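Shared Kitchen FAQ, Flimorton Court
Last updated 15 May 2025

Quick answers, typed up between other things. If yours isn't on the page, leave a note in the box by the mail slots.

Who can use the kitchen?
Anybody with a Flimorton key fob. Guests OK if you're with them. Two guests max, please.

Do I have to book?
Weeknights no. For parties or big batch cooking yes, sign the sheet at the front desk. First come first served. No holding the whole weekend "just in case".

Where do the small tools go?
Spreaders, spatulas and other short-handled stuff stand in a cup on the counter. Handles up or blades up, either is fine. Knives do NOT go in the cup. Knives go in the block, always.

Why not a drawer?
Had a drawer until January. Everything sank to the back, and people bought the same spatula over and over. Cup is easier to see into and easier to wash.

Can I use a plastic party cup for that?
Sure. They tip if you load them up with metal, so plastic tools only. Swap it when it cracks.

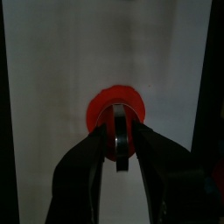 Second one has the cup with two utensils in it, cutting board next to it.
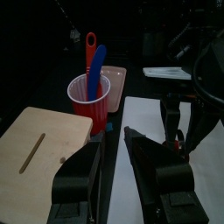
A neighbor on the Mac Carthaigh side wrote in to say the cup should live well back from the stove, as theirs got soft on one side from sitting next to a hot burner. Good point, adding it. Keep plastic away from the burners, a full arm's length if you can.

How do I clean the cutting boards?
Hot water, dish soap, scrub along the grain. Get into the groove with a brush, crumbs sit in there. Dry standing on edge. Not the dishwasher, ever. We lost a good one that way and it came out shaped like a potato chip.

The board has marks on it. Is it ruined?
Probably not. Salt and half a lemon, rub, rinse. If it still smells like onion use it for onions.

What about the trays?
Plastic ones, hand wash, lukewarm. No oven, no microwave. Stack them when theyre dry or they stick together.

Something red or orange stained the plastic. Help?
Tomato sauce, most likely. Baking soda paste, leave it a while, wipe. Sunny windowsill helps too. Sometimes it just stays pink.

White surfaces look gray and smudgy, what do you use?
Damp cloth and a little baking soda. Don't use the green scrubby side of the sponge, it scratches and then the dirt really moves in.

Can I leave my own stuff on the counter?
Overnight, fine. Longer, put your unit number on it with tape. Unlabeled things go on the Clatavar shelf (the tall one by the pantry door, named after whatever company's sticker is on it). After 26 days it's up for grabs.

Who do I tell if something breaks?
Front desk, extension 291. Leave a mesage with what broke and where you left it. Broken glass: sweep it up first, then call.

Can I donate tools?
Yes please, but check the cup first. Short on peelers right now. Good on can openers, really good.

Is there a deposit?
Only for the big Cultum mixer. You get it back when the bowl comes back clean, both beaters included.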